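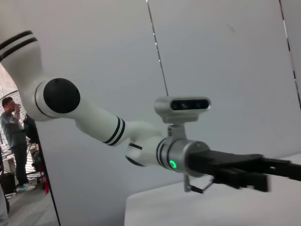
One of the white arms at Skustia's returns center in Urnville, over its table.

By nine in the morning, the arm has stopped twice to think. Ye-ji Bae has a word for this, but she asks that it stay out of the magazine. She taps the screen, moves a box of earbuds an inch to the left, and the arm resumes its day with no sign of embarrassment.

Bae has worked returns at Skustia for over 23 years, long enough to remember when the job was opening packages and deciding whether a stranger was lying about a toaster. Her title since May is "cell lead." She looks after four arms, each on its own white table, and she still decides about the toasters.

The arms run on software called Takeo, which sorts small goods into bins by size and condition. Condition is the hard part. Takeo can tell a dented box from a square one. It has no view on a sweater that smells of somebody's cologne, so the sweater goes to a person, along with anything sticky or oddly heavy. On a good shift that comes to 177 items. The company calls them exceptions. The people who handle them call them work.

The building employs 128, the same as before the arms came, and management mentions this early in any conversation. The jobs inside that number have moved around quite a bit. Fewer people lift and more people watch, and the watchers have found that watching is tiring in its own way. Sore shoulders are down on the morning crew. Headaches have taken up some of the slack.

Pay is a touchier subject. Cell leads got a raise of 23 cents an hour and a two-day course in a conference room called Geum, where the main lesson, as Bae remembers it, was to keep your sleeves buttoned. She has since written her own guide, four pages long, which new hires photocopy and the vendor has politely asked to see. Page one covers the green light. Page three is entirely about bubble wrap.

She doesn't dislike the machines. They don't take her parking spot, she says, and they never once asked her to sign a birthday card. What she misses is the talking. The old line had people elbow to elbow, and a shift went by in other people's divorces. The tables are spaced farther apart now, and gossip has to wait for lunch, when there is too much of it to get through.

Last month the center cleared 776 returns in one shift, a house record, and there was sheet cake. Bae took a corner piece back toward her cell and was told, correctly, that food isn't allowed near the tables. She ate it standing by the lockers. By the time she got back, the arm had paused again — over a single glove — and was waiting for her.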